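九月,晚上十点多

手酸。先记下来,明天肯定忘。

今天总算把两副手指都试了一遍。薄的那副叫Kakine,厚的那副叫Irkari,名字是Ebuka起的,什么意思我没问。硬件接口一样,换一次要拧螺丝,我拧得慢,Riku在电话里催。他那边等着数据跑对比,我这边连螺丝刀放哪了都在找。

早上先校准。张开到底、合到底,来回六次,读数还算稳。Irkari合到底的时候有一点点回弹,松手之后零位会漂,重新标了一次才好。Kakine没这个毛病,但是捏硬东西的时候指尖会往外撇,昨天捏盒盖就撇了,今天先不碰盒子,只做衣服。

任务还是老任务:床头柜抽屉,卷好的衣服,拿出来,放回去。Vlasta说衣服比杯子难十倍,我本来不信,做了一上午信了。杯子你知道它边在哪,衣服没有边,你捏下去以为捏住了,提起来只有一层皮,里面那团还躺着。

上午先做东西少的。抽屉里只放几件,空间大,手指张开下去不会碰到别的。这种情况两副差别很小,我甚至觉得薄的更顺手,进去快,出来也快。

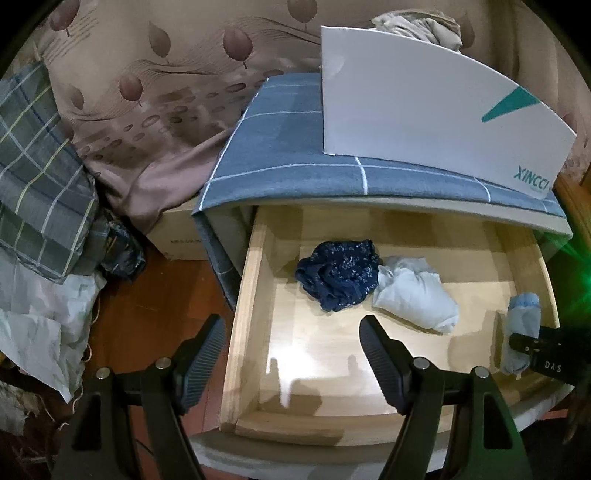 记一下手感,趁还记得:

小件(袜子大小的),贴着侧壁的时候最讨厌。指头要挤进壁和布之间,厚的那副挤不进去,只能从上面往下夹,夹住上半截,提起来歪着。薄的能插进去,但是插进去的时候容易刮木头,咯吱一声,听着牙酸。刮了好几次,抽屉内壁倒没见印子。

中件,卷紧的,两副都行。卷松的,两副都不行,哈哈。其实是我卷得不行,Ekaette卷的就没散过,她卷完还要用手掌压一压。我卷的提到一半就开花,只好重来。下次让她卷。

深色的衣服还有一个问题,是相机的不是夹爪的。手指黑的,衣服也深,回放的时候在抽屉里面边界糊成一片,自动标注的框老往手指上跳。Pascal早就说过要换个颜色的指垫,一直没换。我觉得贴一圈浅色胶带就够了,他嫌难看。难看就难看呗,又不是拿去参展。这个写进给他的邮件里。

还有镜头。现在这个广角边缘弯得厉害,抽屉的直边全成弧线,人看着无所谓,Bashir那个控制程序看着就有所谓了,畸变参数没更新,算出来的位置在边上偏一截。中间没事。所以靠边的那几次先别拿来比较夹爪,比出来的是镜头的帐。在表里标了黄色。

中午吃了一碗面,二十分钟。吃完发现电池没充上,插头松的。又等。等的时候把上午的文件名改了一遍,之前日期和手指编号写反了,改到第11个才发现可以批量改。气死。

下午做满抽屉的。能塞的都塞进去,前面的都快掉到边外面来了。差别马上出来了:

Irkari在挤的时候反而好用,指垫宽,压下去能把旁边的推开一点,夹得住大团。缺点是松开的时候粘,尤其是针织的,垫子上的棱会勾线,要抖一下才掉。抖一下旁边的又跟着动了,后面那一条就得重新摆。

Kakine在挤的时候找缝很快,但是大团夹不稳,夹的地方稍微偏一点就转。一转我手腕就跟着拧,做到后面手腕很痛,动作也变形,这部份数据质量我自己都不放心。要不要删,问Riku。他八成说留着,他什么都说留着。

带孔的针织最麻烦,指尖会钻进孔里。钻进去的时候提得特别稳,放的时候下不来,你以为松了,手一抬它跟着上来。想了一下,算成功还是算失败?Hullullow那份评分规则里只写了"物体离开抽屉"和"物体停在目标区",没写挂在手指上怎么算。我先单独记一类,叫"挂住"。

力度也调了两档。控制器默认那档太软,大团滑;高一档大团不滑了,小件捏得扁扁的。最好能按件来调,现在不能,得停下来改配置再重启,重启一次够我喝半杯水。Ebuka说下个版本可以在手柄上直接切,他上个版本也这么说。

到收工为止,累计1,066条,目标3,030。差得还远。今天做得慢是换手指换的,明天固定一副,应该快。 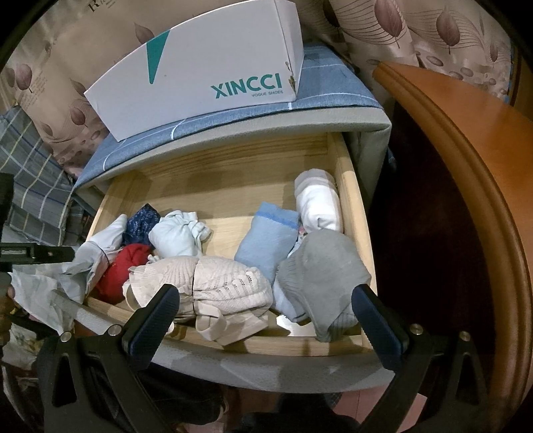
明天要做

1. 早上先查电池,插头用胶带固定住!!

2. 畸变参数发给Bashir那边更新,更新完抽几条靠边的重放一遍,看还偏不偏。

3. 固定用Irkari,做满抽屉。Kakine留到后天做小件,手腕要歇。

4. 指垫贴浅色胶带,先贴一边,拍几条给Pascal看。他要是还嫌丑就再说。

5. 问Riku:挂住的那些进不进训练集,下午手腕拧着做的那批留不留。

6. 衣服让Ekaette卷。或者让她教我,我卷的真的没法看。

还有一件,螺丝。右边手指支架上有一颗拧到底了还是能晃,不知道是滑丝还是垫片没放对。换下来的时候看看,备用的应该在工具盒的小格子里,上次Vlasta用过,回头问她放哪了。

我现在的倾向:如果只能留一副,留厚的。薄的快是快,可是真正家里的抽屉哪有那么空,都是塞满的。不过厚的那个粘的问题得先解决,Ebuka说棱可以磨浅一点,或者换硬一点的胶。磨浅的话会不会滑?没试过,要一副旧的来磨。

Riku刚刚又发消息,问今天的上传了没有。在传,百分之六十几,网很慢。洗澡去,回来再看。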